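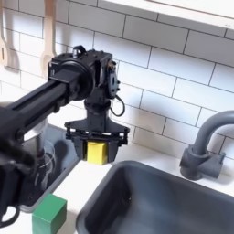 How early should I sign up to speak at a school board meeting?
Get your name in 24 hours ahead. I missed it once in October and sat there stewing!

Setting up your talk in Lunota:

1. Open Meetings and pick your district (mine's Perent).
2. Tap Speak, then choose the agenda item.

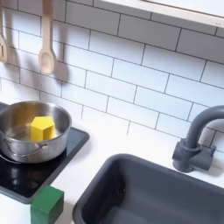

3. Paste in your remarks. I keep mine to 224 words — that fits the 3 minutes.

Note: your name goes on the public list.

Caution: don't hit Withdraw to fix a typo. You'll lose your spot.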